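Jiltgate manipulation stack: pre-run software checklist, single arm cell
Site: Plevstead
Checked 29th April
Status: passed with comments, two items open

Scope: control, perception, planning and logging for the pen-to-cup task. Mechanical guarding and mains supply are on a separate sheet. Items marked HOLD must be cleared before the arm is enabled under planner control.

1. Build and configuration

1.1 Release tag on the control machine matches the tag on the planning machine. OK.
1.2 No uncommitted changes in the working tree. OK after one correction. A local edit to the gripper force table had been left in place. It was reverted and the node rebuilt.
1.3 Arm description file loads without warnings. OK. One deprecated joint name is still accepted by the parser and will stop being accepted in the July release.
1.4 Tool offset in the description file matches the fitted gripper. OK.

2. Control

2.1 Joint controller loop period: 10 ms, no missed cycles in the test window. OK.
2.2 Command timeout set to 200 ms. Arm holds position when the command stream is cut. OK, tested by stopping the publisher.
2.3 Soft joint limits lie inside the hard limits on every joint. OK.
2.4 Speed cap in supervised mode is read from the site file and not from the default. OK.
2.5 Emergency stop state reaches the planner as well as the controller. HOLD at first check, now cleared. The planner was subscribed to the old topic name and would have gone on queueing segments after a stop.

3. Perception

3.1 Camera to arm calibration is newer than the last camera adjustment. OK.
3.2 Reprojection check run at the corners of the work area as well as the middle. OK. The error is largest at the back of the table, where the view is shallowest.
3.3 Table plane fit is stable between restarts. OK.
3.4 Cup rim detection. Comment: a white paper cup on a pale table gives a weak edge, and the fit leans on the shadow when the exposure is high. Exposure is now fixed in the launch file. Do not return it to automatic.
3.5 Held object mask removes the pen from the obstacle map. OK, but see 4.3.

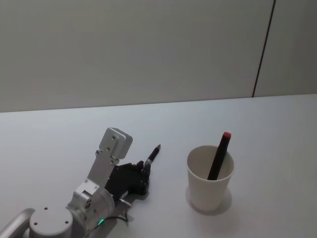

The mask is built from the gripper pose and a stored pen length. A longer pen will leave its tip in the map as an obstacle, and the planner will then refuse every approach with a start-in-collision error. The error text does not name the object concerned. Minau tooling can print it if the verbose flag is set on the scene server.

4. Planning

4.1 Collision model includes the gripper, its bracket and the cable allowance. OK. The cable is modelled as a fixed volume and is generous on the inside of the wrist.
4.2 Approach to the cup is planned from above the rim, with clearance added to the detected height. OK.
4.3 Items already standing in the cup are treated as obstacles. OPEN. A marker leaning out past the rim is detected, but its upper end is trimmed by the height filter. Raise the filter limit and repeat the approach test.
4.4 Planner timeout returns a clear failure and leaves the arm where it is. OK.
4.5 Test set replayed in simulation: 33 cases, 22 solved at first attempt, the rest solved on retry. Accepted for supervised running only.

5. Tooling and logs

5.1 Clocks agree between both machines. OK.
5.2 Joint states, images and planner requests are written to the same log. OK.
5.3 Dudek replay tool opens the log and steps through it. OPEN. Gripper state is missing from the timeline, though present in the raw file. Probably a message type change.
5.4 Disk space warning reaches the operator display. OK.

Carry forward: 4.3 and 5.3. Repeat sections 3 and 4 in full if the camera is moved, the pen type changes or the height filter is edited.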